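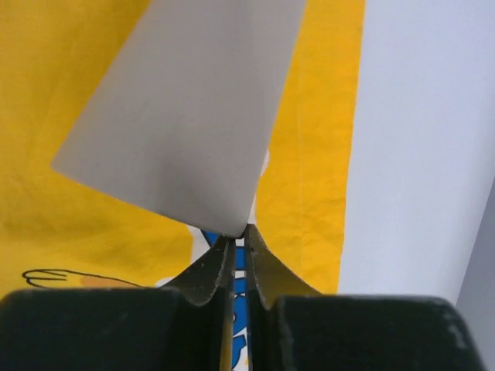 Brolano Folding Board, Light Gray

A flat board for folding T-shirts and other tops to one size. Lay the shirt face down, set the board at the middle of the collar, fold in both sides and bring up the hem. Slide the board out and stack.

Matte finish on both sides. A rounded corner, so it comes out without catching on knits or printed fronts. Wipe with a damp cloth. Do not iron over it.

Item no. 727
Color: light gray
Size: 10 x 18 in.
Sold singly or in packs of 10
Ships from Birham

Store flat. A board that has been left leaning in a warm closet may bow slightly; put it under a few books overnight. For children's shirts see the Itholm board, back in stock in March.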